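About Kasance

Kasance makes and tests nail lacquer for small brands that do not run a laboratory of their own. We formulate base coats, color coats and top coats, fill them in short runs, and keep the batch records. Most of our customers sell under their own names, so the word Kasance rarely appears on a bottle.

The company was started by Kenji Ambrose, a coatings chemist who had worked on wood finishes before moving to cosmetics. The first formula sold was a clear base coat called Grekik. It is still in production, with one change to the plasticizer and a narrower brush. Kenji remains in charge of formulation and signs off each new shade before it goes to filling.

What we make

Our range is built on two lacquer systems. Dvorak is a solvent lacquer for cream and sheer finishes. It levels well in two coats and is the system most brands choose for core shades. Laraler is a thicker base with a suspension agent, intended for shimmer, flake and glitter, where heavier particles would settle in an ordinary lacquer. Both are supplied in finished bottles or in bulk containers for customers who fill for themselves.

The shade library currently holds 1,813 recorded colors. Of these, 124 are open shades that any customer may order without a matching fee. The rest were developed for one brand and are held for that brand as long as the agreement runs. When an agreement ends, the shade is archived. It is not moved to the open list.

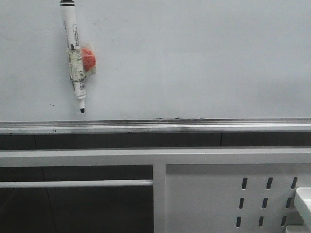 TESTING AND RECORDS

Every batch is checked for viscosity, color, dry time and settling before release. Color is read on a drawdown card over black and over white, then compared with the retained standard under daylight and warm indoor light. A batch outside tolerance is adjusted once. If it still fails, it is scrapped.

Wear testing is done on hands, with one nail on each hand left as a control in the customer's current product. Testers record tip wear, chipping and loss of gloss each day and do their normal housework without gloves. We report the daily readings in full and do not convert them into a score. A customer who wants to print a wear claim on the package receives the readings and drafts the claim – we will comment on the wording if asked.

Streaking is assessed separately. Pale creams and chalky pastels are the usual problem, and a shade that needs a third coat is listed that way on its data sheet.

Working with us

The minimum order is 99 bottles per shade for open colors. Custom shades have a higher minimum, which depends on the pigment and is quoted with the first sample. To request a match, send a physical reference: a painted tip, a swatch of fabric or a part-used bottle. We do not match from screens.

Samples are sent in plain bottles with a batch label and a data sheet. Please allow the sample to stand upright overnight before judging the finish, and roll the bottle between the palms to mix. Shaking introduces bubbles, particularly in Laraler.

The filling line closes for maintenance in June each year. Orders for bulk lacquer are still shipped during this period, but bottled orders are held until the line restarts.

Page last revised 2026-05-07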